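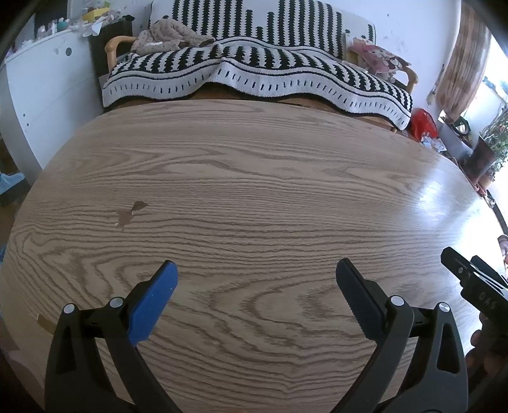

Unit 4 of Materials for Interiors concerns the ways in which a finished surface can imitate a material, and the ways in which such surfaces age. Students often enter the course believing that grain is a simple matter of color. Grain is a record of growth, and its appearance depends on the direction in which the log was cut. A cut made along the length of the trunk, some distance from its center, passes through the yearly rings at a shallow angle and produces nested arches of the kind found across the near area of the tabletop, with elongated loops toward the far side. Students should learn to name this pattern before attempting to judge any surface that bears it. It is commonly called flat-sawn or cathedral grain, and it will be referred to by the first of these terms throughout the unit.

4.1 Cuts and figure

Three cuts are covered in the laboratory: flat-sawn, quarter-sawn and rift-sawn. Quarter-sawn boards are cut so that the rings meet the face at a steep angle. The face shows narrow, nearly parallel lines, and in oak it may also show pale flecks where the rays of the wood are exposed. Rift-sawn boards fall between the two. They show straight lines with little fleck and are often chosen for table legs, where two adjoining faces are expected to match.

Figure is a separate term. It refers to the decorative effect produced by irregular growth, such as curl or burl, and should not be used as a synonym for grain in written work.

4.2 Solid wood, veneer and printed surfaces

Solid wood carries its pattern through the full thickness of the board. The lines on the face continue onto the end, where they appear as curved rings or portions of rings. Veneer is a thin sheet of real wood glued to a core. Its face pattern is genuine, but it stops at the glue line, and the edge is usually covered with a separate strip. A printed surface carries a picture of wood on paper or film, sealed under a clear layer.

The following checks are to be made in order and recorded on the survey sheet.

Examine the edge and compare it with the face.
Look for a pattern that repeats at a fixed distance.
Turn the piece over, where this can be done safely, and examine the underside.
Inspect any worn or chipped area under a hand lens.

No single check is enough. A well-made veneered panel may have a thick solid edge, and a large printed sheet may show no repeat within the length of one piece of furniture. Where the checks disagree, the student should write "undetermined" and give the evidence on both sides.

4.3 Movement and wear

Wood takes in and gives up moisture with the seasons. A wide board moves far more across the grain than along it, and joinery must allow for this. The Sedgate reading room, discussed in lecture, was fitted in December with solid tops fixed rigidly to steel frames; over 110 of them had split along the grain by the end of the second summer. The replacement tops, supplied by Okafor, were veneered on a stable core — a sound choice for the room, although one that limits later sanding.

Wear on a thin surface begins most often at edges and at points of repeated impact. Once the top layer has been broken, moisture may reach the core and lift the material beside the break. Survey notes should state the location, outline and greatest width of each damaged area. Terms such as "poor" or "shabby" are not acceptable, as they do not allow a second surveyor to confirm the record.

4.4 Repair

Repairs are grouped by how much original material they remove. Wax filling removes almost none and can be reversed. Patching with matched veneer requires the damaged area to be trimmed to a clean outline, preferably one that follows the grain, so that the joint is less visible. Replacement of the whole face is reserved for cases in which damage is widespread.

Reading and assignment

Students are to read the Dumitska case file before the next laboratory meeting and prepare a written survey of one piece of furniture in the Karnadness building. The survey should not exceed 1000 words, excluding the sheet itself. Questions concerning access to the building should be directed to the course instructor, Tamsin Begay. Surveys are due on March 7, 2026.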